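Best way to sort a pile of black clothes on a patterned sheet?

Posted in Laundry & Linen by Rakomlow, May
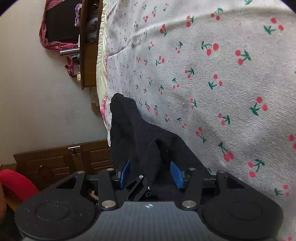 The cherry sheet, with one of the black bits on it.

I do all my sorting on the bed, always have, as there isn't a table in the flat big enough for it. The trouble is that nearly everything I own is black. Socks, vests, leggings, the lot – and once it's been through the wash it all comes out as crumpled little bundles and I can't tell a sock from a sleeve until I've picked it up and shaken it. By the time I've got to the bottom I've usually mislaid half the pairs in the folds of the quilt.

Second thing, there's a faint grey smudge on the sheet and I'd love to get it out without fading the cherries. The red is still lovely and bright and I'm scared of bleach. I don't know what made it. Dye off the black things? Dust? Any ideas welcome!

Rakomlow

Dudum
2135 posts

Hello! I'm a bed sorter too, so no judgement from me. What sorted me out was doing it in two goes. First go, I don't fold anything at all, I just shake each thing flat and lay it down one way up, socks along the pillow end and bigger bits at the foot. Second go is the folding. It sounds slower but I get through a full load in 22 minutes now, and I used to give up and sleep next to it.

Fold the quilt right back before you start, or take it off altogether. Mine eats socks.

For the smudge, please don't bleach it, you'll end up with pink cherries. I'd try a blob of ordinary washing-up liquid and cool water, dabbed on with a white cloth (white, so you can see if any red is coming off). Leave it a bit, rinse, then wash the sheet on its own. Try a corner that tucks under first. And don't tumble dry it until you're happy with it, as heat can set a mark for good.

Buthelezi
22 posts

buy all the same socks. problem solved

Fullus
200 posts

I agree with Dudum about the dabbing, but I'd want to know whether it's dye or just grubbiness. Rub it with a dry white hankie – if you get grey on the hankie it's probably only dust and a normal wash will shift it. If nothing comes off, try the washing-up liquid, and after that a soak in a colour-safe oxygen powder, following what it says on the tub.

I wash my blacks separately and cold, inside out, and I don't put them down on pale bedding while they're damp. I lost a good cream pillowcase that way. An old towel spread over the sheet does the job, and if it's a light-coloured one you'll still see the black socks against it.

Mesh bag for the socks as well, if you can be bothered. I can't always.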